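홈 | 교재 목록 | 제4장 | 이전 장 | 다음 장
공유 12 댓글 3

제4장 작업대 준비와 칸막이 상자의 사용

4.1 이 장에서 다루는 것

앞 장에서는 물건을 종류별로 나누는 기준을 배웠다. 이 장에서는 나눈 물건을 실제로 상자에 넣기 전까지의 준비를 다룬다. 작업대를 고르고, 바닥 종이를 깔고, 상자의 자리를 정하고, 상자 안의 칸을 어떻게 쓸지 결정하는 순서로 진행한다. 포장 자체는 제5장에서 배우므로 여기서는 테이프나 완충재를 거의 쓰지 않는다.

초보자가 포장 실습에서 시간을 가장 많이 쓰는 곳은 물건을 넣는 단계가 아니다. 웬세슬라오 세라노(Wenceslao Serrano)는 케사다(Quezada) 창고의 실습 기록을 정리하면서, 한 조가 상자 하나를 끝내는 동안 손이 멈춘 경우를 모두 41번 적었다. 대부분은 상자를 다시 돌려놓거나, 놓을 자리를 찾거나, 어느 칸에 넣을지 망설이는 순간이었다. 물건을 떨어뜨리거나 잘못 넣은 경우는 8번이었다. 이 장의 연습은 앞의 것을 줄이는 데 목적이 있다.

4.2 작업대와 바닥 종이

작업대는 허리 높이에 맞추고, 표면이 평평한 것을 쓴다. 상판이 흔들리면 다리 밑을 먼저 고친다. 상판 위에는 큰 종이를 한 장 깐다. 종이는 작은 물건을 눈에 잘 띄게 하고 상판이 긁히는 것을 막는다. 색은 흰색이 무난하다. 흰 물건을 주로 다루는 작업장에서는 회색이나 갈색 종이를 쓰기도 한다.

종이는 상판보다 조금 작게 자르고 모서리를 고정한다. 가운데만 눌러 두면 팔이 스칠 때마다 가장자리가 들린다. 고정하는 조각은 얇을수록 좋다. 두꺼운 집게를 쓰면 소매나 전선이 걸린다. 종이에 연필로 상자의 자리나 물건의 출발 위치를 표시해 둘 수 있다. 표시는 연하게 하고, 자리를 바꾸면 옛 표시를 지운다. 지운 자국이 많아져 어느 것이 현재의 표시인지 알기 어려우면 종이를 새로 간다.

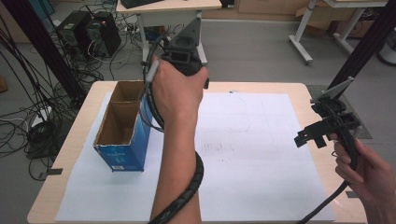
칸막이 상자는 내부를 골판지나 판지로 나누어 서로 닿으면 안 되는 물건을 따로 세워 두는 용기이다. 병, 긴 통, 손잡이가 있는 도구처럼 눕히면 구르는 물건에 알맞다. 칸의 수는 상자마다 다르다. 그림의 파란 상자는 칸이 둘이고 폭보다 높이가 크며, 열린 입구가 위를 향하도록 종이의 왼쪽에 세워져 있다. 이처럼 상자를 한쪽에 두면 종이의 가운데가 비어 물건을 놓고 고르는 자리로 쓸 수 있다. 높이가 큰 상자는 빈 상태에서 옆으로 밀리거나 넘어지기 쉬우므로, 첫 물건을 넣을 때에는 바닥에 닿을 때까지 내려놓고 손을 뗀다. 두 칸 중 어느 쪽을 먼저 채울지도 미리 정한다. 보통은 작업자에게서 먼 칸을 먼저 채운다. 가까운 칸을 먼저 채우면 그 위로 팔을 넘겨야 하고, 이미 넣은 물건의 윗부분을 건드리게 된다.

4.3 상자의 방향

상자의 방향을 정할 때에는 칸막이가 어느 쪽으로 서 있는지를 본다. 칸막이가 작업자의 몸과 나란하면 칸은 앞뒤로 나뉘고, 몸과 직각이면 좌우로 나뉜다. 양손을 함께 쓰는 작업에서는 좌우로 나뉘는 쪽이 편하다. 왼손은 왼쪽 칸, 오른손은 오른쪽 칸을 맡으면 두 손이 입구에서 부딪히는 일이 적다. 한 손으로만 넣을 때에는 앞뒤로 나뉘어도 큰 차이가 없다.

인쇄면이나 라벨이 있는 상자는 그 면을 기준으로 삼는다. 실습조 안에서 '라벨이 앞'이라고 정했으면 모든 상자를 같은 방향으로 놓는다. 플렉식스(Plekix) 교육장에서는 이 기준을 작업대 옆에 적어 두고, 조가 바뀔 때 다음 조가 소리 내어 읽는다.

4.4 작업대 주변의 바닥

준비는 상판에서 끝나지 않는다. 작업자가 서는 자리와 작업대 뒤쪽 바닥도 살핀다. 특히 전선은 통로를 가로지르지 않게 벽 쪽으로 모으고, 멀티탭은 발에 닿지 않는 곳에 둔다. 당장 옮길 수 없는 장비가 있으면 작업자가 그쪽으로 물러서지 않도록 서는 위치를 바꾼다. 빈 상자를 바닥에 쌓을 때에는 무릎 높이를 넘기지 않는다.

4.5 연습

(1) 작업대에 종이를 깔고 모서리를 고정하시오. 팔뚝으로 종이 위를 천천히 쓸어 보고, 들리는 곳이 있으면 다시 고정하시오.

(2) 두 칸짜리 상자를 종이의 왼쪽에 놓고 물건 12개를 칸마다 나누어 넣으시오. 상자를 오른쪽으로 옮겨 같은 작업을 되풀이하고, 손이 멈춘 횟수를 비교하시오.

(3) 칸막이의 방향을 바꾸어 (2)를 다시 하시오. 양손으로 할 때와 한 손으로 할 때를 나누어 기록표에 적으시오.

기록표는 조별로 한 장만 작성한다. 다음 절에서는 물건의 높이가 칸보다 클 때의 처리를 배운다.

문의: 일타르(Iltar) 교재편집부 | 저작권 일타르 | 무단 복제 금지 | 맨 위로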